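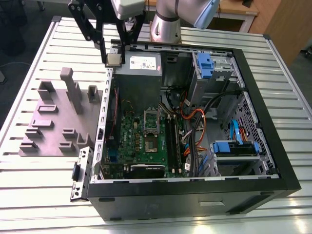 Figure 1. A desktop computer tower with the side panel removed, and a processor held above the case.

Bloxham Institute of Applied Studies
Department of Business History
Handout 7: Standard Parts and the Growth of the Assembly Trades
Prepared by the course office, May

Purpose of this handout

This handout supports the lecture on standard parts. It should be read before the seminar, together with the Wivgate extracts in the course reader. Students are expected to be able to define the terms in bold type on the lecture slides and to apply them to at least one trade other than the one discussed in class.

1. Terms

A standard part is a part made to a stated size and tolerance, so that any one piece may take the place of any other of the same kind. Tolerance is the amount by which a finished piece may differ from the stated size and still be accepted. Fitting is the older practice of filing or scraping each piece until it suits its neighbor. An assembly trade is one in which most of the work consists of joining parts made elsewhere.

These terms are often used loosely in the secondary reading. In written work, please keep "standard" and "identical" apart. Two standard parts are seldom identical; they are only close enough.

2. The Kenura pump works

The main case for this unit is the Kenura works, which made hand pumps for farms and small towns. Until 1897 each pump was built by one fitter from start to finish. A replacement valve had to be filed to suit the pump it was meant for, and customers often returned the whole unit for repair. In that year the works adopted a set of gauges and issued a printed list of 119 numbered parts.

The change was slow. Fitters were paid by the finished pump and lost income while the gauges were being introduced. The order books show that repair work at the shop fell, while mail orders for single parts rose — a shift the owners had not planned for and at first had no staff to handle.

3. Suppliers

Once parts were numbered, they could be bought in. Kenura placed its first outside contract with a foundry at Nivley, for castings only. Within a few years over 50 of the listed parts came from outside firms. Students should note the new costs that followed: inspection on delivery, storage, and disputes over rejected lots. The Nivley letters in the reader deal almost entirely with the last of these.

4. Later trades

The same pattern may be followed in bicycles, radio sets, and desktop computers. In each, the maker whose name appears on the product may produce few of the parts inside it. The agreed size of a socket or a screw hole then matters a great deal, and the firms that take part in setting it hold an advantage — sometimes a lasting one.

Questions of ownership and licensing are left to Handout 8.

5. Seminar preparation

Read Wivgate extracts B and D. Prepare one page on who bore the cost of the change at Kenura, citing the order books where possible. Pages should be brought to the seminar in print.

Department of Business History, Bloxham Institute of Applied Studies | Contact the course office | Copyright Bloxham Institute. All rights reserved. | Back to top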